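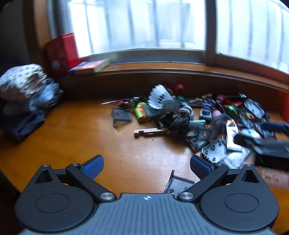 Þröstur Frandsen told me to ignore the hardware on my first lap and go straight to the screens, because the planner was what everyone at Wirard had been losing sleep over since May. So I did, and I'm glad, because I'd have spent the whole open day playing with the gripper otherwise!

Wirard has the upper floor of an old building in Birkport, a short walk from the station (uphill, bring water). I got there on Aug 22, 2018, a bit before lunch, and the little perception room was already packed with people leaning over each other to see.

The software they were showing is called Kastemby, and its job is deciding what to pick up next out of a mess. And they do mean a mess. There's a white shuttlecock sitting in the pile at the back of the table, fanned skirt and all, and I got weirdly attached to it, because it's exactly the sort of thing that gives a depth map fits. Those gaps in the skirt come back as holes, and then the segmenter wants to call it several objects. Clear plastic is just as bad, so the piece of crumpled clear stuff in there got plenty of talk too.

What they do now is keep a few competing guesses about where one object stops and the next one starts, and the planner scores grasps against all of them. A grasp that looks okay under every guess beats one that looks fantastic under a single guess. The current build considers 419 candidate grasps per cycle and throws most of them out on finger clearance alone. I asked why 419 and got a shrug and a laugh, it's what fit in the time budget.

The control loop was the part I understood least. It runs at 50 cycles a second, and the debate at the whiteboard was over whether blurry views should be dropped or just trusted less. They've gone with trusting them less. I liked the replay tool a lot more! You drag a slider back through a recorded run and every grasp the planner turned down shows up with the reason next to it, in plain words, like "neighbor too close" or "edge uncertain." I sat there for ages. A guy who'd driven over in an ancient Saab wanted to know if he could have it for his own setup, and they said the log format is still changing, so ask again later.

Entry was free, the guest list had 154 names on it, and the talk in the afternoon ran 60 minutes with hardly any slides. Get there early if you want a seat near the replay station. Coffee is downstairs, past the bike racks.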